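Looking after gig T-shirts, posters and ticket stubs at home

Filed under: Laundry, Paper, Storage

Most of what comes home from a concert is cheaply made. The shirts are printed fast, the posters are on thin paper and the tickets, if you still get a paper one, are often printed with heat and will go blank on you. None of it needs specialist kit to look after. The notes below come from readers and from my own spare room, where there are more than 600 bits of paper in boxes and a rail of shirts I can't wear any more but won't part with.

Washing the shirts

Turn the shirt inside out before it goes in the machine. Cool wash, slow spin, ordinary liquid detergent and no fabric softener, as softener leaves a coating on the print. Wash a new black shirt on its own the first time, or with other black things you don't care about.

Keep it out of the tumble dryer. Heat is what cracks the print, and once it has cracked you can't put it right. Dry it flat or over a rail, still inside out, away from the radiator. If you have to iron it, iron the back of the fabric with a tea towel between the iron and the shirt.

For beer, rinse in cold water the same night if you can, then dab with a little white vinegar and water. Leave it for ten minutes and wash as normal. Old beer marks on pale shirts take a longer soak and may not come out completely. I have a cream one from a Gkikas show with a tidemark across the stomach and I've stopped trying.

Sweat marks under the arms: bicarbonate of soda mixed to a paste with water, rubbed in with an old toothbrush, left for an hour. Try it on the hem first.

Small holes near the hem usually come from the shirt catching between a belt buckle and a worktop. Iron a scrap of fusible web and a bit of matching jersey on the inside before the hole grows. Cut the patch with rounded corners or it will lift in the wash.

Folding and storing

Fold across the chest above or below the print, never through it. A sheet of acid-free tissue laid over the design stops it sticking to itself in a warm cupboard. Hanging is fine for shirts you wear often. For the others, roll them loosely and put them in a cotton pillowcase. Plastic bags hold damp.

Thick rubbery prints from the eighties and nineties are the worst for sticking. If two have already stuck together, put them in the freezer for an hour in a sealed bag and peel very slowly.

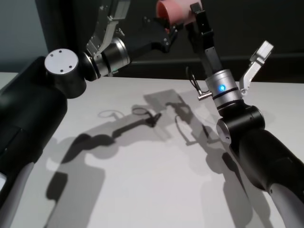
Two robot arms over a white tabletop.

Flattening a rolled poster

A poster that has been in a tube for years will fight you. Don't roll it backwards the other way, which creases the ink. Lay it face down on clean paper on a table or a hard floor, put more clean paper on top, and weigh down the corners first, then the middle. Big books do the job. Leave it for three days and look at it. If it still curls, leave it a week longer with more weight.

Wash and dry your hands before you start and take off rings. Never use steam or a warm iron on anything with silkscreen ink.

Blu-tack stains on the back can be lifted by pressing a fresh ball of the stuff on to the old bit and pulling straight up, over and over. It takes patience. Old sticky tape is another matter. If the tape is dry and yellow it will often drop off by itself with a fingernail behind it, but if it's still tacky, leave it alone and trim it with scissors at the edge of the paper.

For framing, ask for a mount or spacers so the paper doesn't touch the glass. Hang it out of direct sun. Reds go first. My Hadside poster spent one summer opposite a south-facing window and the lettering is now a sort of peach.

Ticket stubs and wristbands

Thermal tickets (the shiny ones that go dark if you scratch them with a nail) fade in light and heat, and some plastic sleeves make them fade quicker. Photocopy or scan them now and keep the copy with the original. Do not laminate them. The laminator will turn the whole thing black in a couple of seconds.

Ordinary card stubs can go in an album with paper corners. Write the details on the album page in pencil, not on the ticket. If the number matters to you, write that down too. The one I most regret losing to fading was number 2345, from Mutau, and I only remember it as it was easy to remember.

Fabric wristbands can be hand washed in a mug with a drop of washing-up liquid. Cut them off close to the plastic clip so you keep as much of the printing as you can.

From readers

Chutima Thepsuriya stores setlists in a plastic-free document wallet between two pieces of mount board, taped along one side like a book. She peels off the gaffer tape the crew used only where it comes away easily, and dusts the rest with a little talc so it stops grabbing the next sheet.

Surachet Mahawong keeps his ear plugs in an old film canister clipped to his keys. He washes the reusable sort in warm soapy water after every gig and lets them dry overnight before the lid goes back on. He also says to stuff wet boots with newspaper and change it at bedtime, and again at 9 in the morning.

A question about Merkley tour hoodies came in on Tuesday: the drawstring had gone inside the hood. Fix a safety pin to the end of the cord, work it round through the channel with your fingers, then tie a knot in each end so it can't go back. If the whole cord has come out, a drinking straw with the cord stapled into one end is easier to push through than a pin.

More on getting candle wax and chewing gum out of denim in September.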